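Planning and Budgeting for a Manipulation Cell: Frequently Asked Questions

Huvbridge Equipment Planning
Last revised May 9, 2024

What should be purchased first?

Simulation seats and a compute node. Departments that order the arm first tend to discover a reach or mounting problem once the crate is on the loading dock. The Ravness licence is sold per seat, with a minimum order of six. Gebremichael supplies the node.

Does the simulated cell need to match the room we have?

Match the mounting height, the gap between the arm's stand and the work surface, and the nearest walls. Colour and finish can wait. Household furniture models are adequate for pick-and-place planning.

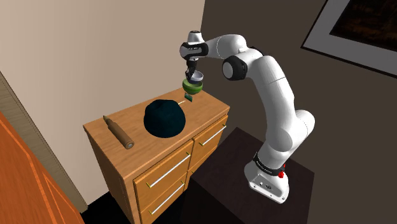
Stand height is the value most often entered incorrectly. Measure from finished floor to the underside of the base plate, and enter the stand and the work surface as separate bodies. A combined body hides collisions at the gap.

Can we budget for one gripper?

Yes, for the first year. A two-finger parallel gripper covers bowls, small blocks and thin rods, although rods lying flat need slow approach speeds. Put a second set of fingertips on the same purchase order -- freight on a later order usually exceeds the cost of the part.

Do we need a wrist camera as well as a fixed one?

Budget for both. The fixed view is used for planning, the wrist view for final alignment.

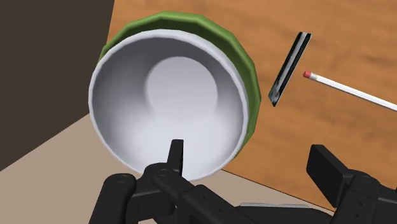
Allow for a bracket, a cable rated for continuous flex and one spare cable. The Initz bracket kit is $256 before tax. Cameras are quoted separately.

How much storage do recorded runs require?

Our reference set is 683 runs and occupies 85 GB with both camera views retained. Scale from that figure, then double it for backup.
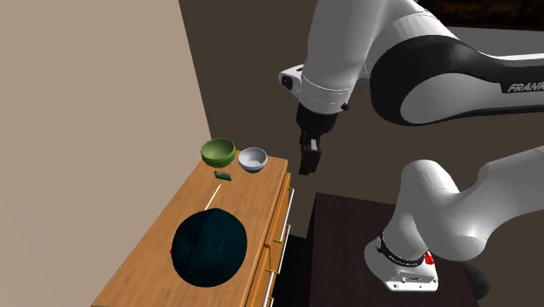

Runs stored without joint data are much smaller but can't be replayed, and we don't recommend quoting storage on that basis.

When do quotes expire?

Quotes issued under the current price list are honoured until the end of October. Installation labour is excluded and depends on site power and floor anchoring.

Who reviews a draft budget?

Send it to Asnakech Ambaye in Equipment Planning with a dimensioned floor plan. Drafts without a floor plan are returned.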